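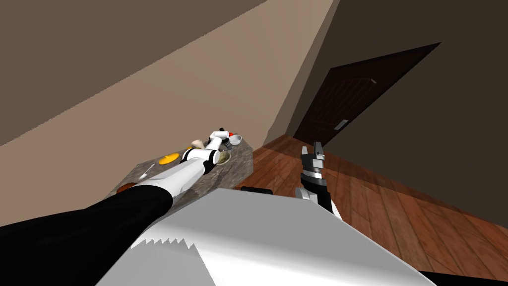
Gray granite countertop. Rendering: Temero

Biltent Opens Remnant Stone Yard in Stitumcombe

Former MacPherson lumber building will sell leftover countertop slabs to homeowners and small contractors

STITUMCOMBE – Countertop fabricator Biltent will open a remnant stone yard in Stitumcombe in October, giving homeowners and small contractors a place to buy granite, marble and quartz pieces left over from larger jobs. The yard will occupy the former MacPherson lumber building, which has been vacant since the lumber business moved across the river.

A remnant is the part of a slab that remains after a countertop has been cut from it. Many are large enough for a bathroom vanity, a laundry room counter, a hearth or a short run of kitchen counter. Until now, Biltent has stored its remnants behind the fabrication shop and sold them only when a customer asked.

The yard will open with 845 pieces in stock. Each one will be washed, measured and labeled with its stone type, thickness, usable dimensions and price. Prices are set by the piece and include the stone only. Cutting, edge work, sink cutouts and installation are priced separately, and customers who have their own fabricator are free to take the stone away uncut.

"People would call us about a small vanity and find out they had to pay for a full slab," the company said in a statement. "We had the right piece out back the whole time, but it was buried behind six others and we had no list of what was there."

The list now exists. Design software company Temero built the inventory system for the yard, and the same records will feed an online catalog that is updated when a piece is sold or put on hold. Customers can search by color family, stone type and minimum size. Natural stone varies from slab to slab, and buyers are encouraged to look at the actual piece before they pay for it.

The building has 1161 square feet of covered display space, with upright racks along both long walls and a cutting consultation desk near the front entrance. Larger pieces will be kept outside under the old lumber canopy. Biltent has replaced the roof over the display area, repaired the loading dock and added a ramp at the customer door. The painted MacPherson sign on the street side will stay.

How buying and holding will work

Customers may place a hold on up to 3 pieces at one time. A hold lasts 4 business days and costs nothing. After that the piece goes back on the floor unless a deposit has been paid. Returns are accepted on uncut stone that comes back undamaged. Stone that has been cut cannot be returned.

Staff will help load at the dock. Customers picking up their own stone should bring a truck or trailer that can carry it on edge, along with straps and padding – slabs laid flat are much more likely to crack on the road. Local delivery is available for a flat fee, which covers drop-off at a garage or driveway but does not include carrying stone indoors.

Biltent will also set aside a bin of smaller scraps near the dock. These are too small for counters but can be used for cutting boards, garden edging, shelf tops and practice cuts. Scraps will be sold by weight, and schools with a shop or art program may pick from the bin without charge by calling ahead.

Fabrication will continue at the company's existing shop, and current orders are not affected by the move. Showroom appointments for full-slab projects will still be booked there.

The Stitumcombe yard will open at 8 a.m. and close at 4 p.m., with the loading dock closing half an hour earlier. Parking is on the canopy side of the building. Contractors who would like trade accounts can apply at the front desk or through the Biltent website, where the catalog will go live on opening day.

About Biltent

Biltent cuts and installs stone and quartz countertops for homes, offices and restaurants in Stitumcombe and the surrounding towns. The company also repairs chips, reseals natural stone and replaces sinks in existing counters.

Media contact: Biltent Press Office, Stitumcombe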